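Skorneswood Household Repair Notes

A text dataset of handwritten and typed repair notes kept by people fixing things at home. The notes were typed up, cleaned and sorted between March and the release below.

Version: 3
Released: 2022-08-14
Maintained by: Bartosz Pawlak and Leokadia Brzozowska
Language of the notes: English, with a few Polish words left in

What is in it

The dataset holds 2484 notes. Each note is one entry someone wrote after working on a thing in the house: a tap, a lamp, a drawer runner, a bicycle, a toaster. Most are between one line and a short paragraph. The longest is a page and a half on a sash window.

The notes come from three sources. The Julham notebooks are a set of lined exercise books, all in one hand. The Zorier cards are index cards filed by room. The Krawczyk folder is typed and is the only source that regularly lists parts and prices.

Files

notes.csv has one row per note
parts.csv has one row per part mentioned, 3581 rows in total
rooms.txt is the list of room names we settled on
CHANGES.txt says what moved between versions

Columns in notes.csv

note_id: a number, stable across versions
source: julham, zorier or krawczyk
room: one value from rooms.txt, or blank
item: the thing worked on, in lower case
text: the note as typed up
outcome: fixed, not fixed, replaced, unclear
checked: yes if both of us read the row against the original

Columns in parts.csv

note_id: matches notes.csv
part: the name used in the note
part_common: our spelling of the same part
price: as written, no conversion, often blank

How the notes were typed up

Bartosz typed the Julham notebooks and Leokadia typed the rest. We kept the original wording and fixed only spelling that would stop a search from working, so "skrew" became "screw" but "the doofer under the sink" stayed as it was. Crossed-out words were dropped. Sketches in the margins were not copied, and a note that refers to one has [sketch] at that point in the text.

Part names were the slow bit. The same fitting can be a bolt, a pin or a stud depending on who wrote the note, and the Zorier cards use "collar" for at least 5 different things. Where the note made the part clear we filled in part_common. Where it did not, we left it blank.

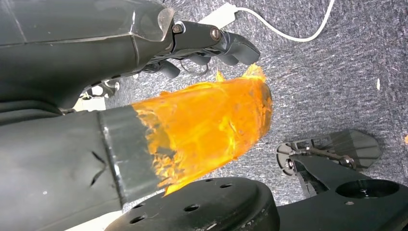 Known problems

The outcome column is our reading of the note. Many writers stopped at "will see how it goes" and never came back to it. Those rows are marked unclear.

Kitchens and bathrooms make up more than half of the rows. Gardens and sheds are thin. Anything to do with gas was removed at the request of the Krawczyk family.

Dates were taken out in version 2. The Zorier cards had none to begin with, and the dates in the notebooks did not always run in order.

Some prices are in old currency with no symbol. Do not add up the price column.

Personal details

Names of neighbors, tradespeople and children were replaced with [name]. Street names and phone numbers were replaced with [place] and [phone]. If you find one we missed, send the note_id and we will fix it in the next version.

Loading the files

Both tables are UTF-8, comma separated, with a header row. Text fields are in double quotes and some contain line breaks, so use a proper CSV reader. Splitting on new lines will give you too many rows.

Use

You may copy, change and share the dataset for any purpose as long as you name it and keep this file with it. The repair advice in the notes has not been checked by anyone qualified, and several of the electrical notes describe work that should not be copied.

Corrections

Open an issue with the note_id and the column. Please do not send corrected spreadsheets, as we cannot merge them. Changes to rooms.txt go to Leokadia first.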